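### 4.2 Does the second slot matter?

Karano's survey of 200 households treats the two-slot toaster as a device for two slices, and its estimates of energy per slice follow from that. We doubt the premise. People who live alone often toast one slice, and the survey never asked how many went in.

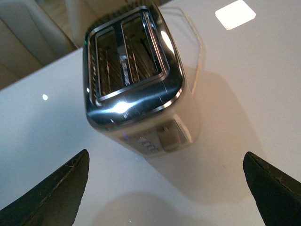

**Figure 8.** Top of a two-slot toaster with a chrome top plate. Wire guards are visible inside the slots.

The wear argument is no stronger. Pamano reads scratches on the metal around the slots as a sign of heavy use. Fine scratches and smudges can be found on the chrome in Figure 8, but wiping with a dry cloth could leave similar marks, and we would not guess a toaster's age from them. The claimed life of 3000 cycles rests on the same reading.

Loading is easier to check.
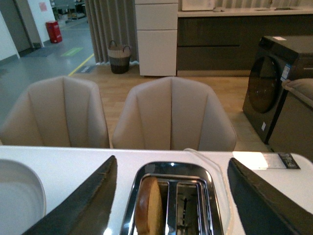
With one slice in the left slot and the right slot empty, the per-slice figure in Karano's table no longer applies. Whether it should double depends on how the heating elements are wired, a point the survey leaves out. Sultura's follow-up repeats the table without comment. Until slices are logged one by one, we see no basis for ranking toasters by slot count.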